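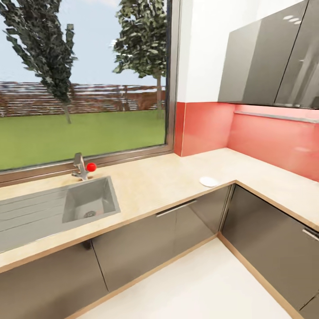 By Tyson MacLeod

15 July 2024
7 shares | 2 comments

Figure 2. Rendered kitchen corner with a large window facing a lawn, two trees and a slatted wooden fence.

4. Kitchen windows and the use of the back yard

4.1 Households and interviews

The interviews were held in January in the Kennedy and Selness subdivisions, both on the north side of Funivville. In total, 22 households took part. All of them had lived at the same address through at least one full summer, and all had a yard behind the house. Each interview took place at the kitchen table or counter and followed the question list given in Section 3. Adults who shared the cooking were interviewed together where possible. Two people asked to answer in writing and were sent the same questions by mail.

The houses in Kennedy are older and mostly have a small window above the sink. Selness was built later, by Vitura, and its plans put a wider window on the yard side of the kitchen. The lots are close to the same depth in both places, so the main difference between the groups is how much of the yard can be seen from indoors.

4.2 What people said about the view

Residents were first asked what they looked at while cooking or washing up. Trees came up early in most interviews, usually a single tree that the person could name or point to. Lawns were mentioned less, and often as a chore: grass that needed cutting, or a patch that would not grow. Fences were rarely brought up until we asked.

Once asked, people had a good deal to say about them. In Selness, where a wide window takes in the whole back line of the lot, the fence was described as the end of the room. A view of the general type shown in Figure 2, with the fence running across the full width of the glass at about mid-height, was seen as private enough to leave uncovered during the day. Several residents had taken down the blinds that came with the house. In Kennedy the small windows were more often kept half covered, even where the fence was just as tall.

One Selness resident said she had stopped noticing the neighbors after the first year - "I know they're there, but what I see is the tree." Another disliked the same arrangement and felt that the fence made the yard look shorter than it was. He had planted shrubs along it and was waiting for them to fill in.

4.3 Time spent outside

We expected that people with a wide view of the yard would also use it more. The answers only partly support this. Selness residents reported more short trips outside, such as stepping out to water a pot or bring in a chair. Longer stays were much the same in both places and depended more on shade and on where the door was. In seven of the houses the back door opened from the laundry room, and these households reported the fewest meals outdoors, whatever the size of the kitchen window.

Parents of young children gave the clearest answers. They valued being able to see the grass from the counter and said they let children play outside alone sooner as a result. One father in Kennedy had cut his hedge down to nearly 28 inches for the same purpose.

These are reports of habit and were not checked against a diary or any other record. Winter interviews may also have led people to recall the yard as busier than it is. The summer follow-up described in Section 5 uses a weekly log kept by the same households.

This site uses cookies to remember your reading settings. Accept | Manage preferences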